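2019-04-04, mastering room

Cruzado compilation, side B. Second lacquer test came back from Allitz this morning. Sibilance on the Prurura track is better but still there in the last minute. Took 2 dB off above 3000 Hz on the vocal stem only and left the rest alone.

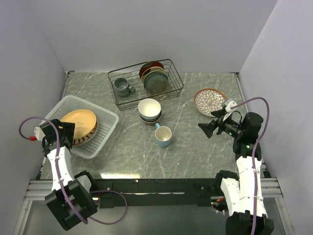 Side length is now fine after trimming the fade on track four. Gap before the closing track stays as it was — Oanh Lương prefers it long and I agree.

Low end: everything under 200 Hz summed to mono. The kick on the opener had been pulling left. Checked on the small speakers and on headphones, no change in feel.
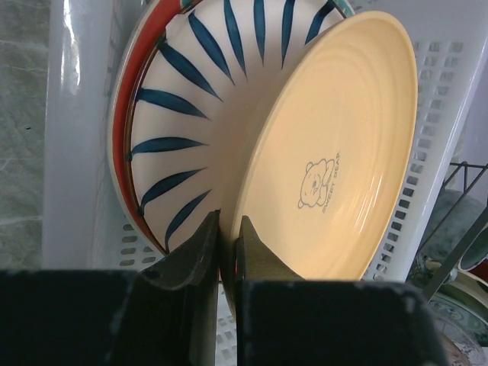 Still to do: new cut of side B, label copy to the Zurevstead office, ask Oanh whether the 12 inch gets the dub version or the edit. Pressing slot is in July, so the sleeve text can wait a week. Old test goes on the shelf, marked B1.

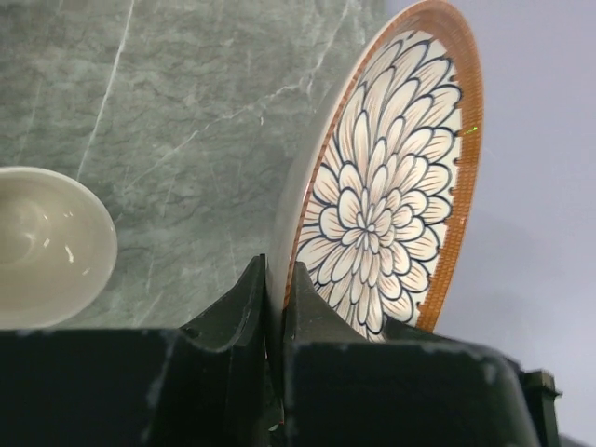 Plate with petal pattern and orange rim.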